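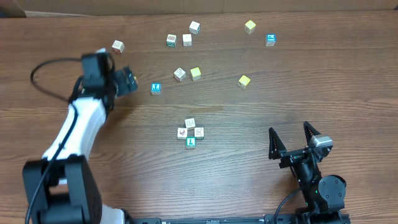 Alphabet blocks, all over the table again.

Home | Posts | Toys and Clutter | About | Search

Do We Really Need Alphabet Blocks?

By the author of Plomden
Aug 1, 2026

I have never been convinced that alphabet blocks teach anybody the alphabet. Every kid gets a set, every grandparent thinks it's a fine idea, and then the blocks spend their lives being stacked, dropped and stepped on. Mine came in a bag from a secondhand place called Nuton last December, and I've been meaning to decide whether they stay.

So I spread a bunch of them out and looked at them properly for once. My first complaint is that they don't match. Some are pale with little printed pictures, some are yellow, some have blue faces with white letters. I paid 4 dollars, so I'm not owed a matching set, but it does make me wonder how many households went into that bag. 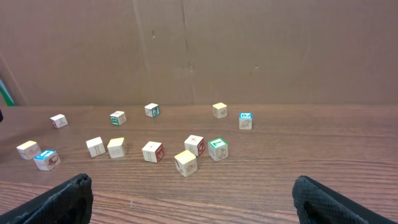 The plainer wooden ones, with green, red and blue on the sides.

My second complaint is the drawings. The idea is that a letter and a picture help each other out, which only works if you can tell what the picture is. A lot of these are thin little line sketches. A grown-up can squint and guess. I doubt a toddler bothers.

A parenting newsletter I used to get, Jivik, once claimed a child needs 15 minutes a day with letter toys. Where did that number come from? They never said. I unsubscribed.
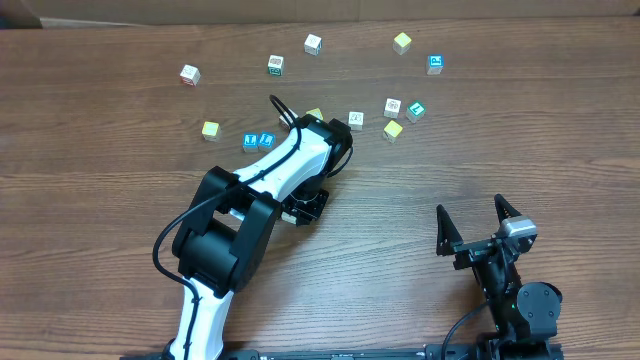 Blue, yellow, white, and a 7 on the teal one.

Numbers are mixed in too, and I can't work out if that's a bonus or just confusing. You go looking for a vowel and get a 7. I tried making short words and gave up pretty fast.

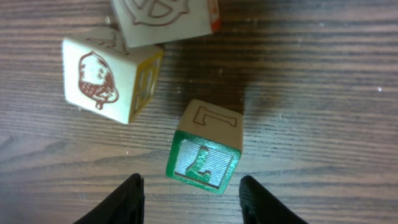
Acorn on one, a worn green L on another.

I'll admit I like the acorn. It has a crosshatched cap and a few dots on the nut, and somebody took some trouble over it. The green paint around the L has worn down to bare wood at the corners, and I mind that less than I thought I would. New sets look so shiny that I don't trust them. The one I priced at Kollár had a box covered in promises about early reading and no mention of what the paint was.

Are they educational? I still say no. They're cubes. For now they're going back in the bag, and the bag is going on the low shelf where it was before.

Filed under: Toys and Clutter, Keep or Toss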